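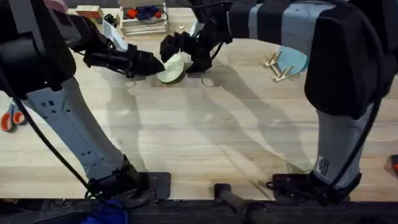

Kapitel 4: Eine Zweiarmzelle einrichten und pflegen

Lehrbuch › Robotik in der Werkstatt › Kapitel 4 › Einstieg

Zwei Arme an einem Tisch, und plötzlich wird aus Greifen Zusammenarbeit! Links arbeitet ein Zweifingergreifer, rechts eine mehrfingrige Hand, und beide haben dieselbe Scheibe zwischen sich. Genau an dieser Stelle wird die Einrichtung spannend: Stimmt die Lage der beiden Sockel zueinander nicht, drückt ein Arm gegen den anderen, und die Scheibe verkantet.

In diesem Kapitel begleitet uns die Übungszelle Warila durch ihren ganzen Alltag, vom Festziehen der Sockel bis zum Tausch eines Fingers. Sie brauchen dafür Kapitel 2 (Koordinatensysteme) und etwas Geduld, denn das Einmessen dauert beim ersten Mal gern über 40 Minuten. Es lohnt sich!

4.1 Vor dem ersten Einschalten

Prüfen Sie zuerst die Befestigung beider Grundplatten an der Tischkante. Fassen Sie dazu die Säule unten an und rütteln Sie kräftig; es darf nichts nachgeben. Folgen Sie dann dem Kabel vom oberen Gelenk bis zum Sockel: Die Schlaufe muss in jeder Armstellung frei hängen.

Danach fahren Sie jeden Arm einzeln in die Grundstellung, den linken zuerst. Die Werte tragen Sie in das Wartungsblatt Fistar ein (Vorlage auf Seite 11 im Anhang).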